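The Last Three Blocks
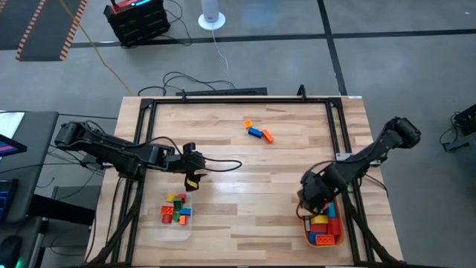

Three blocks, close together on the far part of the table.

Maite Sepúlveda had until four to finish the sorting. The van for Plonthorpe left at four, and the school there was waiting for its toys.

She had started in July with 3,151 blocks in a heap on the floor, all of them left to the toy library by Nicanor Miranda's mother. Nicanor had brought them over himself and stayed to drink a glass of water. He said his mother never threw out a toy. Then he drove back to Iltgate and Maite didn't hear from him again until the phone rang that afternoon.

"Are they gone yet?" he asked.

"Nearly. Why?"

"There were three she kept on the kitchen windowsill. I put them in with the rest. I shouldn't have."

Maite looked across the room at the table. "What did they look like?"

He thought about it. "Like blocks," he said.

She told him she would call back.

Begoña Calvo was taping the cartons by the door. Maite explained, and Begoña put down the tape.

"You can't find three blocks in all that," she said.

"I know."

"So give him three. Any three."

Maite walked over to the table. It was a good table, butcher block, the narrow planks all different browns. Three blocks were sitting together on the far part of it. She asked Begoña if she had put them there. Begoña said no, she had thought Maite had.

They stood there for a minute. The van driver came in, asked for a signature, and carried two of the cartons out.

"What about the school?" Begoña asked.

"The school won't miss three."

Maite took a paper bag from the drawer and put the blocks in it. She folded the top over twice and wrote Miranda on the side - then, under it, windowsill. She called the number back and let it ring.

"I have three here," she said when he answered. "I don't know if they're hers."

"That's all right," Nicanor said. "I'll come before you close."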